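Kitchen tips: when the robot drops your plates

Regular readers will know I've been sharing my kitchen with a robot arm since December. It's a Latano, the small bench model, and its one job is to pick up washed plates and stand them in the rack. Mostly it does. Then one evening it let go of a dinner plate a hand's width too high, carried on as if nothing had happened and tried to put the next one down on top of the bits. I was in the hall on the phone to my sister and heard the whole thing!

So this month's tips are all about that, and about what I've changed. Some of it will be useful even if the only arms in your kitchen are your own.

First, the fault. The screen said error 83, which the booklet calls "grip lost", and I thought fine, slippery plate, my fault for being mean with the rinsing. I cleared it and set it going again. Please don't do that. Daryna Savchuk, who answered my email to the Latano help desk, was very nice about it but quite firm: clear the code once, and if it comes back, switch off at the wall and look at the pads. Mine had a film of washing-up liquid on them that you could feel with a fingertip. I'd been wiping the arm down every week and had never once wiped the part that touches the plates.

Warm water, a drop of plain vinegar, a soft cloth, then a dry cloth. Leave the pads ten minutes before you switch back on. No scouring pads, and none of that cream cleaner either, it leaves its own film (ask me how I know).

The second thing was the rack. My old one was a wooden concertina type and it slid about on the worktop. Every plate that went in nudged it along a bit, and the arm doesn't know the rack has moved, it just goes where you taught it to go. By the sixth plate it was letting go over thin air. I've gone over to black wire with a tray underneath, and I do like it.

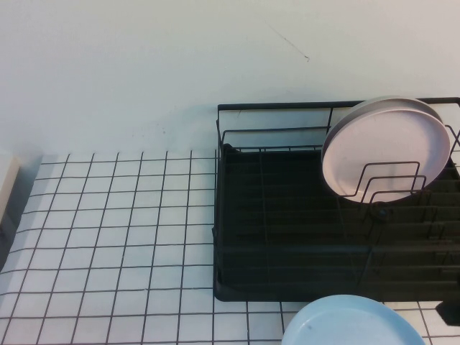 Two pink plates up in the holder, and a blue one flat in front of the tray.

What I look for in a rack now is slots that hold a plate upright without me fussing with it. Give yours a test by hand: stand a plate in the slot, let go, then tap the rim. If it wobbles or rolls for you, it'll do the same for the arm, and the arm won't catch it. Flat plates are easiest. Deep pasta bowls I still do myself, and anything with a gold edge stays well out of it.

A squared mat under everything is a cheap trick and I can't recommend it enough. Line the front of the rack up with one of the lines and you can tell at a glance if it's crept. I check mine before every load, takes no time at all. If your rack likes to wander, four little dabs of museum putty under the feet will stop it, and they peel off again when you want to clean.

Now the safety bit, because I did something daft. When the plate broke I reached straight in to grab the pieces while the arm was still going. It brushed my wrist and stopped, no harm done, but I had a shard of china in my hand at the time and it could have been nasty. The order should be:

Stop button first.
Then off at the wall.
Shoes on, if you're a slippers person like me.
Big pieces with gloves, small ones with a damp bit of kitchen roll.
Check the ridges in the drip tray with a torch — slivers love a groove.
Rinse everything that was in the rack, even the plates that look fine.

And keep the stop button somewhere you can reach without leaning across. Mine was behind the bread bin. It isn't now.

A few of you wrote in after I mentioned this last time. Charmaine Ngubane has the same arm and says hers only drops things when the plates come out of very hot water, so she lets them sit for a bit first. I've tried it and I think she's right, though I couldn't swear to it. Demyd Lytvynenko runs his at the slow setting all the time and has had no breakages, but he did say it takes most of the evening and drives his wife up the wall.

As for cost, a replacement set of pads is on order and my plates were only cheap ones, so I got off lightly. I'm still washing the pads every other night until the new ones come. If yours has thrown up error 83 and clean pads didn't cure it, drop me a line in the comments and tell me what sort of plates you've got — I'd like to know if the speckly sort are worse than the smooth ones.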